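Gripper tips slide off a thin handset in sim, change the fingers or the controller?
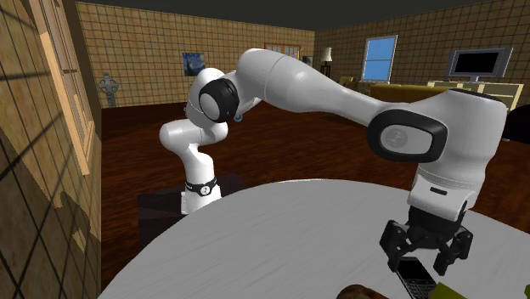

Arm over the keyboard phone in the living room sim, fingers open.

pickandplay_jo

I'm comparing two grippers in simulation before we buy one. The first is the Nimimano two-finger that I have loaded now. The second is the Huteo, which has flat parallel jaws. Same arm, same round table, same objects for both.

The Nimimano does fine on the brown bread-like thing. The black phone with the keys is the problem. The fingers come down, close on the long sides, and the phone squirts out sideways or stays flat on the table. I get 70 good picks out of 400 tries. Huteo does better but I haven't run the full set yet.

I'm using position control on the fingers with default friction. Wrist points straight down every time. Is this a finger shape problem or is my controller wrong? I'd like to know before I rule out a gripper because of a setting.

Last updated: Thursday

Yaneth Chambi

Check the controller first. With plain position control the fingers try to reach fully closed no matter what is between them. On a thin object that means they push hard on a small contact patch, and the solver throws the object out. Put a force limit on the finger joints and start low. Then raise it until the phone stops slipping during the lift.

Second, look at your grasp height. If the fingertips stop above the middle of the phone's side, the angled tips press on the top edge and slide up. Lower the target 2 mm at a time until the tips touch the table, then back off one step.

Also look at the collision shape for the fingers. Some models ship with one convex hull per finger, so the angles you see on screen are not what the physics is using. Turn on the collision view and compare. I had this with an Uler gripper model and lost most of December to it.

Run the Huteo with the same force limit when you do the full set. Otherwise you are comparing settings.

mbrandt

just get the Huteo, flat jaws are better for phones

tablesaw_ed

Agree with Yaneth on the force limit. I would also cut the time step in half and run the same 400 again. If the number jumps, part of your failure rate is the simulator.

We use a Tuhiwai on real parts and flat objects are still our worst category. We ended up sliding them to the table edge and gripping top and bottom. It's slower but it works with either kind of finger.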